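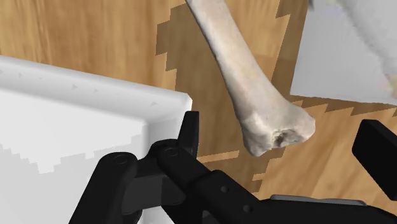

wrist cam in the sim, gripper open, bone just hanging there over the table

Category: Simulation > Physics & Contacts

tarek_h
ok so this is the bone sorting task, Liketti gripper, white bins. Episode 644 the bone never settles. Gripper is nowhere near closing and the planner already logs "grasp ok". Then it goes to lift and faults out. Anyone seen this?? Running Sterkberg on the sim side, update from December, didnt touch anything else.

wato_fan
collision mesh. its always the collision mesh

tarek_h
Checked. Mesh loads fine. Dropped it on its own 400 times in an empty world, lands every time.

T_Onishi
Look at the wood too. Dark patch with stair-step edges, goes the same diagonal as the bone. Low res shadow map maybe? If that's a shadow the bone could be well off the table. I'd print the z height before anything else.

wato_fan
shadows dont cause faults

T_Onishi
Didn't say they did. Said it tells you where the bone might be.

karaki2
Bigger problem is "grasp ok" with open fingers. If that check runs on the real arm you've got a safety issue, forget the floating. We had one swing across the cell on a bad grasp flag, bent a finger. Put a width check on it today

tarek_h
real arm is locked out till this is sorted, Toshiko made sure of that. z print running now, will post

wato_fan
still say mesh

tarek_h
z is constant for 1000 steps. Body is asleep. So it spawns asleep and never wakes up?

T_Onishi
Wake it on reset then. And karaki is right, fix the flag seperately — dont let one hide the other.

2 people are following this thread

Related threads
Bin walls too bouncy after update
Karaki bridge drops joint states
Finger width reads zero at startup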